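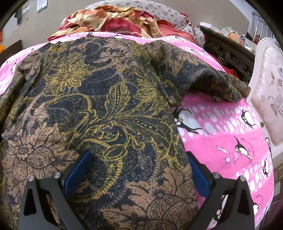
Capítulo 9
Leer el riesgo: mapas de inundación, periodos de retorno y otras promesas

Contenido del capítulo
9.1 Qué dice un mapa de inundación y qué calla
9.2 El periodo de retorno
9.3 Series cortas, colas largas
9.4 Caso de estudio: la ribera baja de Listville
9.5 Quién paga el error
Actividades y lecturas

Términos clave: llanura de inundación, periodo de retorno, probabilidad anual de excedencia, incertidumbre de muestreo, estacionariedad, exposición, vulnerabilidad.

Pocos documentos públicos se consultan con tanta confianza y se entienden tan mal como un mapa de inundación. El comprador de una vivienda busca su calle, comprueba si cae dentro o fuera de la mancha azul y cierra el asunto. El concejal hace lo mismo con un solar y el perito con una reclamación. En los tres casos se ha leído una línea como si fuera un muro, y el agua desconoce el trazado.

En el capítulo anterior vimos cómo se forma una crecida y por qué dos cuencas del mismo tamaño responden de manera tan distinta a la misma lluvia. Aquí nos ocupamos de lo que viene después, cuando ese conocimiento se convierte en un número, el número en un mapa y el mapa en una decisión. En cada paso se pierde información. Conviene saber cuál.

9.1 Qué dice un mapa de inundación y qué calla

Un mapa de inundación es el resultado de un modelo. Se parte de un caudal de diseño, se introduce en una representación del terreno y se calcula hasta dónde llega el agua. El borde que vemos impreso depende, por tanto, del caudal elegido, de la calidad de la topografía, de la rugosidad que se haya supuesto para el cauce y de las obras que el autor haya decidido incluir o ignorar. Un puente obstruido por troncos cambia el resultado. Casi ningún mapa lo contempla.

Tampoco suele figurar en la leyenda la fecha de los datos del terreno. Pídala siempre. Un barrio construido después del vuelo topográfico aparece en el modelo como un campo de cultivo, con su capacidad de infiltración intacta, y quien vive allí recibe una tranquilidad calculada para unas lechugas.

Hay además una clase de inundación que muchos de estos mapas excluyen por completo: la que no procede del río. Una tormenta intensa sobre una ciudad con alcantarillado insuficiente llena sótanos a gran distancia de cualquier cauce. El mapa fluvial seguirá mostrando esas calles en blanco, y será correcto en sus propios términos. El blanco significa «no estudiado para este fenómeno» con más frecuencia de la que sus lectores sospechan.

9.2 El periodo de retorno

La expresión «la crecida de los 100 años» ha hecho mucho daño. En sentido técnico designa un caudal que tiene una probabilidad de uno entre cien de ser igualado o superado en un año cualquiera. El público entiende, con toda lógica gramatical, que ocurre una vez por siglo y que, si ocurrió el año pasado, ya no toca.

Si aceptamos que los años son independientes entre sí, la probabilidad de ese suceso es la misma este año que el siguiente, haya ocurrido o no. El río no lleva la cuenta. Al acumular años, la probabilidad de sufrir al menos un episodio crece, y a lo largo de la vida de una hipoteca deja de parecer remota. Invitamos al lector a hacer el cálculo en la actividad 2 antes de seguir leyendo; el resultado suele incomodar.

Algunos organismos prefieren hablar de probabilidad anual de excedencia. Es una mejora, aunque modesta. El nuevo término evita la confusión del calendario y deja intacta la cuestión de fondo, a saber, de dónde ha salido ese uno por ciento.

9.3 Series cortas, colas largas

Ha salido, por lo general, de una serie de aforos bastante más breve que el periodo que se pretende estimar. Se toman los caudales máximos de cada año, se ajusta una función de distribución y se prolonga la curva hacia la derecha, donde ya no hay observaciones. Dos distribuciones que se ajustan igual de bien a los datos disponibles pueden separarse mucho en ese extremo. La elección entre una y otra se justifica a menudo por costumbre.

A ello se añade un supuesto más incómodo, el de estacionariedad: que las condiciones que produjeron las crecidas registradas seguirán vigentes. Una cuenca que se urbaniza lo incumple. Un clima que se calienta, también. No se deduce de esto que toda crecida sea hoy mayor que antes, y el estudiante debería desconfiar de quien lo afirme sin distinguir regiones ni estaciones. Se deduce que el intervalo de incertidumbre es más ancho de lo que se publica, cuando se publica.

9.4 Caso de estudio: la ribera baja de Listville

El arroyo Csizmadia desemboca en el tramo bajo de Listville, una zona de almacenes reconvertida en viviendas. El mapa vigente lo elaboró la consultora Clirora a partir de 13 años de aforos. Con esa base se trazó el límite de los 100 años, se autorizaron los bajos habitables y se fijaron las primas de seguro.

En agosto, una tormenta nocturna desbordó el arroyo y el agua superó el límite en dos puntos. El informe municipal calificó el episodio de «extraordinario e imprevisible». La segunda palabra merece examen. Los archivos parroquiales mencionaban nueve desbordamientos anteriores a la instalación del aforo, y nadie los había incorporado al análisis por considerarlos poco fiables. Eran imprecisos, desde luego. Omitirlos equivalía a asignarles valor cero, que también es una estimación, y de las peores.

La revisión posterior se encargó con el programa Sostine, que produce mapas con una resolución muy superior. Los nuevos planos distinguen portales. Los caudales de entrada son los mismos de antes.

Preguntas para orientar la lectura del resto del capítulo

¿Qué información habría que exigir en la leyenda de un mapa antes de usarlo para conceder una licencia?
¿En qué se diferencian la resolución de un modelo y su exactitud?
¿Cómo podría incorporarse una fuente histórica imprecisa sin darle más peso del que merece?
¿A quién beneficia que un suceso se declare imprevisible?

La última pregunta se retoma en el apartado 9.5, dedicado a las aseguradoras, las administraciones y los propietarios.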